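How Does a Delivery Cart Learn the Way?

A learning system needs examples, and lots of them. At Skestormont, the team is teaching a small cart named Skikon to stay on the road. They have gathered 800 short clips so far.

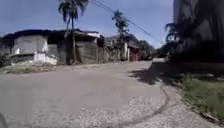 Each clip gets labels. Nafula Chege marks where the road ends and the grass begins. Shadows are tricky, so she labels those too. A dark patch on pale pavement, with jagged edges, could look like a hole to Skikon. After many examples, it can learn to tell the two apart.

More to read
How Robots Measure Distance
What Is a Sensor?
Meet the Jarkamero Sorting Arm

Contact us | Back to top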